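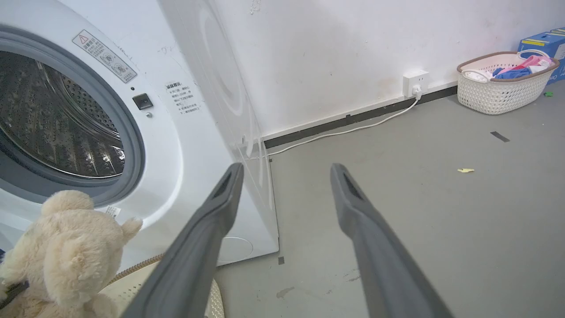

Help Center > Closed Tickets > Reviews and Ratings

Ticket 1287: Critic score on Komodau film page does not match the reviews

Opened by: Darlene Sawatzky
Assigned to: Mervin Landry
Priority: 4
Status: Closed, with reservations

Darlene Sawatzky
The page for the war drama "Riis" shows a critic score of 91. I read every review linked under it and I can't see how anyone gets to 91. Sorcha Hanrahan's piece calls the second half "two hours of mud and borrowed grief" and it has a green badge next to it. Green means recommended. Did anybody read it? I'm a paying member and I pick what to watch on a weeknight from these numbers.

Mervin Landry (support)
Thanks for writing in. Scores are refreshed overnight, so a page can be behind for a few hours. Please clear your browser cache, sign out and back in, and check again in the morning.

Darlene Sawatzky
Cleared it. Signed out. Looked on my phone and on my sister's laptop. Still 91, still a green badge on a review that hates the film. I didn't expect my cache to have opinions about war movies, but I did what you asked.

Mervin Landry (support)
Fair enough. I can see the same thing from here. Passing to Floor Maes on the ratings side.

Floor Maes (ratings)
Looked at the import. Reviews come in through Zokow, which reads the star rating off the publisher's page and hands us a number. Hanrahan's outlet doesn't use stars. When there are none, Zokow is supposed to send a blank, and we leave the review out of the score. For this outlet it sent a 5, and a 5 out of 5 gets a green badge. My guess is it picked up the "5 min read" line at the top of the article. I say guess because their support desk told me it was "a display issue," and I don't believe that. A display issue wouldn't change the average.

Steps so far:
Removed the bad rating from Hanrahan's review by hand. Badge gone.
Recalculated the page. Score is now 78.
Searched for other reviews from the same outlet. 2860 came up, all imported through Zokow. Have not checked them all.

Brittany Hawthorne (ratings)
Zokow says a fix went out this afternoon. Marking resolved.

Floor Maes (ratings)
Reopening. I re-imported the Hanrahan review on the test site after their fix and got a 5 again. Same review, same wrong number. Please don't close this on their word.

Brittany Hawthorne (ratings)
OK. I've switched that outlet to manual entry until we see a clean import. New reviews from them will show with no badge.

Darlene Sawatzky
I see 78 now, thank you. I'd still like to know how many other films are sitting on a number like that - the page for "Zirko" looks awfully generous to me, and I've seen "Zirko."

Floor Maes (ratings)
"Zirko" has one review from that outlet and it carries the same 5. Removed. The score dropped by 4. The rest of the list has its own ticket, which I will be keeping open until the re-import comes back blank on the test site.

Mervin Landry (support)
Closing this one for the "Riis" page only.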